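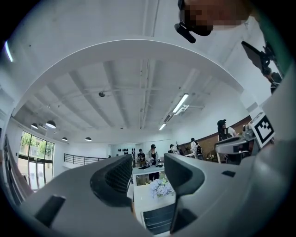 # Gripper trial FAQ

Covers the hand-held comparison we're running between the Drimora and Orkeo fingers, plus the controller questions that keep coming in. Updated in May, will get updated again when the arm tests finish. Search the page before you write to us please.

## The grippers

**Which ones are in the trial?**
Two. Drimora two-finger with the textured rubber pads, and the Orkeo two-finger with smooth silicone pads. We looked at a Palance suction cup as well – dropped it early, doesn't do cloth or anything with holes in it.

**Do both fit the same handle?**
Yes, with the adapter plate. Four screws. Don't use the long ones, they bottom out against the trigger spring and the fingers won't close all the way. Short ones are in the bag marked S.

**Which pad grips better?**
Depends. Textured rubber wins on cardboard, fabric, anything dusty. Smooth silicone wins on glass and glossy plastic, as long as it's clean. Grip counts so far, same object set for both, 201 tries each:

- Drimora, textured: 148 held to the end of the move
- Orkeo, smooth: fewer, but we had a bad batch of pads in there, so that set is being redone. Number goes up here when it's done.

**What counts as "held"?**
Pick up, carry to the other table, set down without a drop or a slip you can see on the recording. Regrips count as a miss. Yes even if you save it.

**How long do pads last?**
Swap at 30 hours of use or when the texture looks shiny, whichever is first. Write the swap in the log. People forget this and then the numbers drift and we spend a morning looking for a bug that isnt there.

**Can I trim the pads?**
No.

## Camera and markers

**Do I need to recalibrate after changing fingers?**
Yes. Every time. Takes 7 minutes if the board is already out. The fingertips sit at a different distance from the lens on each set, and the width reading will be off if you skip it.

**The tracker keeps losing the marker.**
Usual causes, in order of how often we see them:

1. Marker plate knocked out of angle. Check the clip.
2. Glare. Bright ceiling lights or a big window right behind the marker will wash it out. Turn your body, or move the task table.
3. Smudge on the lens. Dry cloth only.
4. Thumb over the marker. It happens.

**Can I print my own marker?**
Fine for practice. For anything that goes in the results use the supplied plates, the paper ones curl and the pose jumps all over.

**Does it matter who's walking around in the background?**
Not for tracking. It matters for what we're allowed to share, so faces get blurred before anything leaves the team. Don't upload raw files to the shared drive.

**Fisheye or regular lens?**
Fisheye for this round. We tried the regular one on the same tasks – sharper near the fingers but you lose the table edge when you reach low, and then tracking goes. Might revist.

## Controller

**Nyberg controller or the older one?**
Nyberg. The older one still works with the Drimora fingers but not with the Orkeo firmware, so for a fair comparison everything runs on Nyberg now. Results from before the switch are kept seperately, don't mix them in.

**Status light is blinking amber.**
Storage nearly full. Finish the current try, copy off, clear. Solid amber is different, that's low battery.

**Trigger feels laggy.**
Wired or wireless? Wireless adds a delay you can feel. Use the cable if it reaches. If it's laggy on the cable too, reboot, then tell us.

**Can I change the force limit?**
Leave it at the default for trial runs. Change it all you like on your own stuff, just reset after. Last person who didn't cost us an afternoon of eggs.

## Arms

**When do the fingers go on an actual arm?**
After the hand-held sets are complete for both. Same adapter plate, different cable. No date yet.

**Will hand-held results carry over?**
Partly. Pad choice should. Timing won't – people are faster and cheat with their wrists. We expect the arm numbers to be lower across the board.

**Can I borrow a set?**
One set out at a time, sign the sheet, bring it back with the pads you took. Bring the adapter screws back too.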